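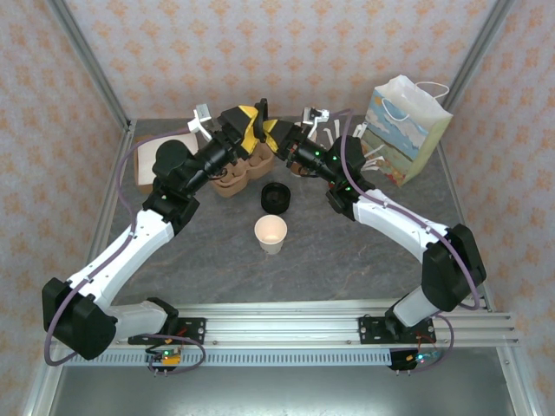

Givholm, 11/08/2025

How to track down a dropped lid on a two-arm packing cell

Our cell does cup handling: one arm holds, the other places, and the cups and lids end up in a carrier or a paper bag. In May it started letting go of lids during the handover between the two grippers. The lid would leave one set of fingers before the other set had it. Sometimes it landed flat on the table, and once it rolled into the arm mount and the left arm stalled against it.

It took us far too long to find the cause, so these are the steps in the order we should have done them. The arms are run by Rutine, our in-house task runner, and the logs go to Plodine. If you use other software, the checks are the same but the menu names will differ.

Before you touch anything

Stop the task, then press the stop button. Wait until both arms have settled. The arms will sag when power is cut, so support each forearm with a hand before you cut it, and keep your fingers out of the elbow joint. We got one pinched finger out of this fault, and it happened during the inspection.

Leave the dropped part where it fell until you have written down where it is. A lid lying straight under the handover point was released early. A lid lying off to one side was usually pushed.

Step 1. Check the cable slack

Move each arm by hand through its full reach and watch the cable along the forearm and elbow. It should form an open loop at the elbow at every point. If it pulls tight, the wrist connector takes the load and the gripper can lose its signal for a moment. Re-clip the cable at the wrist first, then at the elbow, and repeat the sweep.

Step 2. Check the fingers

Look at the inside faces of the printed fingers. Wipe them with a damp cloth and let them dry. Coffee residue makes them slip, and so does dust from molded-pulp carriers. Press each finger sideways. If it moves on its mount, tighten the screw and mark it with paint so you can see later whether it has turned.

Step 3. Check the grip height

Run the pick at low speed with one cup and stop it when the fingers close.

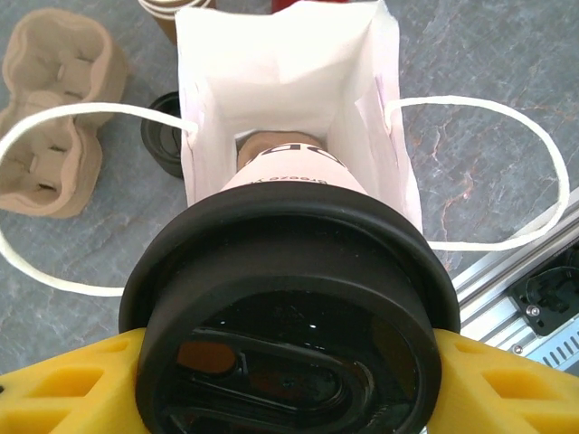
For a tall cup with a lid, we want the fingers on the body, just under the rim. If they close on the rim itself, the lid gets squeezed along with the cup and can pop up on one side. Change the height in steps of 2 mm and test again after each change.

Step 4. Check the release timing

This was our fault — a bad default in Rutine. The giving gripper opened 91 ms after the receiving gripper was told to close, whether or not it had closed. With a freshly charged supply it worked. When the fingers were slow, it dropped the lid.

Open the handover settings, turn off the timed release and select release on contact. Then set a minimum hold of 300 ms. The handover looks slower, and it is, but leave it alone.

Step 5. Test it

Run 20 handovers at low speed, then the same number at normal speed. Filter the Plodine log for "release" and compare each entry with the contact signal before it. If any release comes first, go back to step 4 and check that the settings were saved on both arms. Ours had saved on the left only.

Keep the guard closed for the normal-speed runs, and use empty cups until both sets are clean.

Filed under: Bataineh cell, handover faults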